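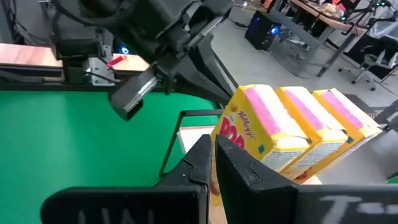

Report on a Visit to the Bremdale Handling Laboratory

On 09/02/2023, members of our equipment group visited the Bremdale laboratory at the invitation of Roxana Ríos, who leads gripper testing there. The purpose was to compare two finger designs before the purchase planned for May.

The first design, supplied by Nilterura, has narrow pointed fingers. The second, from Flamier, is broader and has a soft pad. Both were tried on packaged groceries, including cereal boxes placed side by side, with two arms sharing one table. Each visitor was given three attempts per design under manual control.

The pointed fingers entered the gaps between boxes more easily — a clear advantage when items are packed close together. The padded fingers held thin cardboard with less denting but needed more clearance. Ms. Ríos noted that wrist camera views differ between the two and that the controller must be recalibrated after every change of fingers.

Four questions on spare parts and service were left with the laboratory for written reply.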